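Bronach Hen Records

Welcome, and thank you for taking an interest in our hens! This folder holds the laying and health records kept for the backyard flocks around Brirnport, gathered into one place so that other keepers can look through them, borrow from them or simply compare notes over a cup of tea.

What you will find

The main file is called eggs.csv and has 644 rows, one for each flock for each week that somebody remembered to write things down. Every row gives the flock name, the breed, the number of birds in lay, the eggs collected and a short note on the weather. A smaller file, health.csv, lists moults, broody spells, mite treatments and the odd limp. The two share the flock name, so you can match them up easily enough in any spreadsheet.

There are eight flocks altogether. The two largest are Biserbridge (mostly Light Sussex, with a few hybrids that came along later) and Fontana, where the birds are nearly all Marans and lay those lovely dark brown eggs.

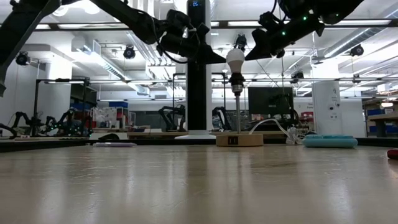

Weights are in grams and were taken on ordinary kitchen scales, so please don't lean on them too heavily. Eggs that were cracked or soft-shelled are counted in the total and marked with an S in the notes column. Where a hen was sitting, her eggs were left out altogether, and you may see the numbers dip for some 5 weeks in the spring because of it.

Things to watch for

The Fontana rows have a gap in March, when the birds were kept under cover and the notebook got left in the other shed. We have kept the blanks as blanks. Breed names are spelt however each keeper likes to spell them, so do tidy those up before you sort on that column (Maran and Marans are the same bird here).

Using the records

You are very welcome to use all of this for your own flock, for a school project or for a club newsletter. A mention of Bronach would be kind. If you spot a mistake, send us the row number and what you think it ought to say, and we'll check it against the paper books.

Last updated 12/11/21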